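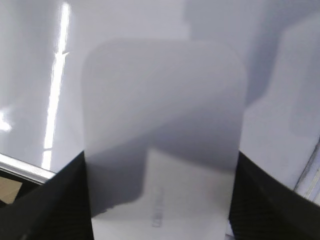
## Stomora two-finger gripper: open day demonstration

See the Stomora handle thin, flexible sheet at our Wernura workshop on October 8, 2023. Kelly Bainbridge will run it on frosted plastic, held upright between two matte black fingers. Each session lasts 16 minutes, with time for questions afterwards.

- **Places per session:** 11
- **Cost:** free, but please book
- **Your own samples:** welcome, up to four per visitor

The gripper is sold with or without the Gokmont wrist camera. Orders placed at the open day are delivered in 24 days. For prices and spare fingers, ask for Janaína Dantas at the front desk.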